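Bultthorpe station hires a new evening anchor, and says little about the job

Modupe Akinola takes the 6 p.m. chair in May

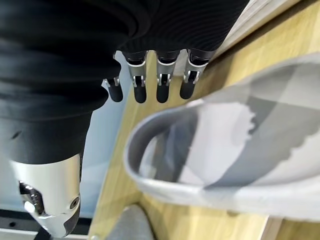 Zastusach Media has named Modupe Akinola the new weeknight anchor at its Bultthorpe station, ending a search that ran through most of the winter and went through at least one outside consultant. The announcement, sent to advertisers before it reached the newsroom, promises "a deeper commitment to local storytelling." Readers who have followed the company may remember the same phrase from the last two hires. Akinola comes over from the Clollow bureau, where she spent 11 years as a reporter and picked up a following for the kind of assignments that don't make a highlight reel: sewer bonds, school bus contracts, and a long feature on county road repairs that ran well past its slot and drew more mail than the election preview. She is a good reporter. Whether the station wants a reporter in that chair is another question.

The station used to produce three local newscasts a day. It now produces one and a half, depending on how you count the noon show, which is mostly weather and a cooking segment taped in another city. Zastusach bought the license from the Okonkwo family two years ago and said at the time that no local programming would be cut. The morning show was gone by the following spring. The company called it a "pause," and the pause is still on.

So it is fair to ask what Akinola is being hired to do. The press release runs to two pages and spends most of them on her background. It mentions her start as an overnight assignment editor, her years covering county government, and her habit of driving her own car to stories when the bureau van was in the shop. It doesn't say how many reporters will be working under the evening show or whether the Clollow bureau will stay open now that its best-known name is leaving it. Asked both questions by email, a company spokesperson replied that Zastusach "continues to evaluate its footprint in all communities it serves." Asked again, the spokesperson sent the same sentence.

Amarachi Dauda, who produced the evening show before leaving last year, was more direct. "Modupe will do the work if they let her," she said. "What I'd want to see is a schedule with names on it. When I left we had nights with one photographer for the whole county, and that included the late show."

Dauda has her own history with the company, which she doesn't hide. She left after a dispute over a story on hospital billing that was held for legal review and never came out of it. The company says the story was not ready. Dauda says it was ready in every way that mattered, and she has kept her notes.

The ratings don't settle much. The station says the evening newscast has held its audience, but it measures that against last year, after the steepest drop. Streaming views are now folded into the total, and a view is counted after a few seconds. Put the older numbers next to the new ones and it becomes hard to say what has been held.

There is also the matter of the set. Zastusach has spent $227,000 on a new studio in Bultthorpe, with a curved desk and a wall of screens, according to a building permit filed with the city. The same permit lists 111 light fixtures. That is a lot of light for a half-hour program. The money could have paid for several reporters for a good while, though the company would likely answer that equipment and salaries come out of different budgets. They usually do, at companies that have decided they should.

Akinola declined to talk about staffing when reached at the Clollow office. She said she was looking forward to the work, that she planned to keep filing her own stories at least twice a month, and that she had that in writing. She would not share the contract - few anchors would - but she repeated the part about it being in writing.

Her first newscast from the new desk is planned for May. The station has not said who will cover Clollow after that.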